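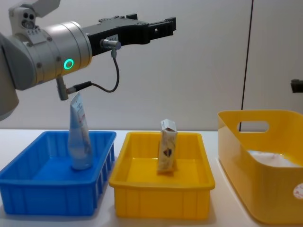 The sorting cell at the Holloway returns warehouse had been running for 20 days before it dropped anything that mattered, and I wanted to hear about that from the person who was standing closest. She's the shift technician, she asked me to leave her name out, and she talks fast, so I gave up on my notebook after five minutes and just recorded. The job sounds like nothing. Cosmetics come back from customers, the arm picks them out of plastic trays, and they go on to be restocked or thrown out. "A tube standing on its cap in a blue tray, a little carton in a yellow one, how hard can that be?" she said. "That's what I thought too. I'd have given it to my kid to do."

What went wrong was the grip. On a morning in March the arm closed on a glass bottle, lifted it, swung toward the far side of the table and let go halfway there. The bottle broke on the floor. She had one foot inside the taped line at the time (she told me this before I asked, which I liked her for) and got a splinter of glass in her shoe. Not in her foot, in her shoe. She still has it in a jar at home.

"The thing that scared me was how calm it was," she said. "No alarm, no red light. It kept going to the place where it was supposed to put the bottle down, opened its fingers, and went back for the next one. It had no idea."

I asked what she did. She laughed. "I yelled at it! Then I hit the stop."

They restarted it after lunch, slowly, with everybody well back, and it ran clean for the rest of the shift. That turned out to be the worst part of the whole business, because now they had a fault they couldn't make happen. The integrator, a small outfit called Guvov, looked at the logs over the phone and saw a gripper that had reported "closed, holding" all the way through the swing. Their first guess was a slippery bottle. She didn't buy it. "I've held that bottle. It's got a matte coating. It's about the least slippery thing we get in here."

So she started writing down every odd pick in a school notebook, which she brought along to show me. Over 19 shifts there are 51 entries, most of them only a word or two. "Twitch." "Let go early, carton fine." "Twitch again, far reach." It was the far reach that gave it away. Nearly all of the bad ones came when the arm was stretched out and the wrist was turned as far as the program ever turned it.

"I finally got down on my knees next to it, powered off, locked out, all of that, and moved the wrist by hand," she said. "And I watched the cable. At the end of the turn it was pulled tight as a guitar string."

The cable feeding the gripper had been cut to length for an older program with a shorter reach. When the layout changed, the reach got longer and the cable stayed the same. At full turn it tugged on its plug, the power flickered, and the fingers relaxed for a moment. The controller went on trusting the last thing it had heard. I asked if that was normal and she made a face. "It's normal in the sense that lots of people do it."

There were two repairs. Guvov fitted a longer cable with a proper loop of slack in it, and then changed the program so that a lost signal from the gripper stops the arm where it is. The second one took a lot more arguing. A stop costs time, and the people upstairs at Gronora, who own the warehouse, wanted to know how many there would be. She told them she'd rather have 20 stops a day than one more bottle. So far there have been 5, total, and four of those were her own doing during testing.

She also moved the tape on the floor, out past where a thrown bottle could land, and she stays behind it now. Glass doesn't go through the cell at all for the time being, it gets sorted by hand at the next bench. I asked if she trusts the arm again. "With lotion, sure," she said. "Ask me about glass next March."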